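Shop > Everyday Basics > Tees > The Fistley White Tee

The Fistley White Tee

I've been selling T-shirts under the Golero name for 6 years now and I still get more mail about the plain white one than everything else put together. So this page got long. Sorry! Scroll to the sizes if that's all you came for.

The Fistley is a short-sleeved crew neck in all-cotton jersey, cut straight through the body with a little extra length so it stays tucked in. I went through a lot of fabrics before I settled on this one, and the first batch of 300 was gone before I'd even finished the size chart (my fault, I kept re-measuring the sleeves). The second batch was 500 and came in November, with a slightly softer neckband – that's the one shipping now. 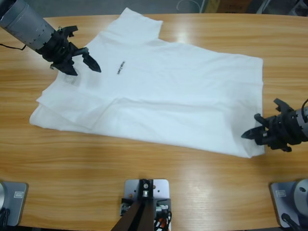
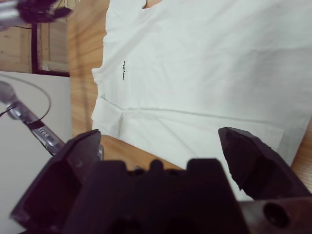 Folding is what people write to me about most, and I have opinions. Lay the shirt out on a table, a bed is too squishy, and smooth it with your palms from the collar down before you fold anything. Turn the first part over and then stop and look at it. A white tee shows every little wrinkle, like the ones in the cloth on the wooden table here, and it's so much easier to flatten them when there's only one flap turned over than when you've got a thick little square in your hands. Then bring the rest in, sleeves tucked flat, and fold it up from the hem. If you stack yours in a drawer, go one fold smaller and stand them on edge.

Washing: cold or warm, inside out, with other whites. Tumble low or hang it up. I iron mine maybe twice a year, usually for a wedding (yes, under a jacket – it works).

Sizes run XS to XXL. If you're between two and you like a roomy fit, go up. The Chevalier is the same fabric with long sleeves, and the Irombridge is the heavier one if you find this too light for winter.

Filed under: whites, short sleeve, care & folding

3 comments

Oanh Tô
Bought 2 and went back for more. The longer body is great on me, I'm tall and everything else rides up. Any chance of a V-neck?

marcy_k
Mine came out of the dryer a bit shorter the first time but hasn't changed after that. Still my favorite. Going to try the drawer thing tonight

Del
Is the Irombridge coming back in medium?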